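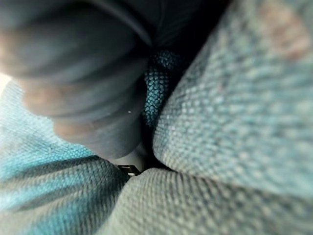

How often do I clean the gripper fingers? After every session on the couch, plus a proper wipe-down every 20 runs. Upholstery work is hard on gripper fingers – way harder than picking boxes! When a finger goes tip first into a tight gap between cushions like that, those curved bands along it rub against a coarse weave the whole way down, and lint loves to settle in the grooves. I go over them with a damp cloth and a soft toothbrush, tip to base.

Can I use alcohol on them?
I did at first, and the Stiline fingers on my arm got tacky. Now it's just water with a drop of dish soap, then air dry overnight.

When do you swap a finger out?
I swap at 500 runs, or sooner if I find a nick I can catch with a fingernail. Always do both fingers together, or the grip goes lopsided and you'll spend your evening chasing it in software (ask me how I know).

The arm stops halfway into the gap. Is it broken?
Probably not! My Sultico controller trips on side load long before anything gets hurt. Back the arm straight up, never sideways, and feel down in the crease with your hand for anything hard. Then bring the push force down a notch and try again. I run mine at 7 on the force dial and only go higher for really stiff cushions.

Do I need to recalibrate after changing fingers?
Yes, every time. It takes up to 7 minutes with the Turcotte block. Close on the block, zero it, open, close again. If the two readings don't match, check the mounting screws before you blame the sensor.

What about the wrist camera?
Microfiber cloth, dry, before each session. Fabric dust builds up so slowly that you don't notice the picture going soft.

Where do you get spares?
Dudeck, mostly. I order in April and keep two pairs in a drawer – out of the sun, and not squashed under the cable box.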